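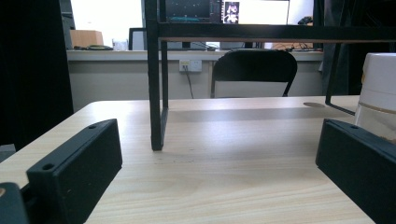
What has to be checked before a hand-held gripper is used at the shared bench?
The fingers, their fasteners, the travel of the mechanism, the work surface and the cables near it, in the order set out in this checklist. The member using the tool completes the list, and any item marked Hold must be cleared before work starts.

Polel Shared Workshop
Pre-Use Inspection: Hand-Held Gripper, Nesar Build
Inspection date: 5 November 2018
Result: Released for use with two open comments

Results are entered as Pass, Comment or Hold. A Comment permits use. A Hold does not.

Section 1. Gripper fingers

1.1 Both fingers seated fully on their carriers. Pass
1.2 Finger screws tight by hand driver. No power driver is permitted on printed parts. Pass
1.3 No cracks at the screw holes. Pass
Comment: The black fingers are the second printed set. The first set split along the layer lines after 300 closing cycles and has been discarded. Inspect again at 200 cycles.
1.4 Inner faces clean, with no adhesive residue. Pass
1.5 Fingers parallel when closed on the gauge block. Comment
Comment: Slight gap at the tips. Acceptable for light parts. Shim the left carrier before the gripper is used on anything with a polished finish.

Section 2. Mechanism and travel

2.1 Fingers open to full width without force. Pass
2.2 Fingers close evenly and meet at center. Pass
2.3 Return spring intact and hooked at both ends. Pass
2.4 Trigger releases without sticking. Pass
2.5 Linkage free of dust and printing debris. Pass
Comment: Wiped with a dry cloth. Do not oil the linkage. Oil from the February service reached the finger faces and they had to be replaced.

Section 3. Camera and mount

3.1 Mount screws tight. Pass
3.2 Lens clean. Pass
3.3 Both fingertips within the camera's view at full opening. Pass
3.4 Cable clipped to the handle with enough slack for wrist rotation. Comment
Comment: The clip is worn and has been secured with tape. A replacement is on the Saxena parts order. Check the tape at every session until the clip is fitted.

Section 4. Tabletop and work object

4.1 Table stable and level. Pass
4.2 Space between the fingers clear before each approach. Pass
4.3 Metal stands and frames upright on all feet, with no rocking. Pass
Comment: Square tubing will scratch the wooden top if it is dragged. Lift stands into position.
4.4 Containers closed and kept to the side of the work. Pass
4.5 Cable openings in the tabletop noted. Small fasteners are to be kept in a tray. Pass

Section 5. Surrounding area

5.1 Chairs pushed in toward the counter or moved out of the walking path. Pass
5.2 Power cables clear of feet and chair legs. Pass
5.3 Drinking glasses kept away from electronics. Pass
Comment: Members are reminded that this item applies to the counter as well as the table.
5.4 Monitors visible to the person holding the gripper. Pass
5.5 Battery pack charged to at least 80 percent. Pass

Section 6. Limits of use

Sessions are limited to 60 minutes, followed by a rest period for the operator's hand. The gripper shall not be used to lift glass, open liquids or blades. Settings saved under the Brarkora profile may not be changed without an entry in the bench log.

Open comments carried forward: 1.5 and 3.4. Both are to be reviewed at the next inspection.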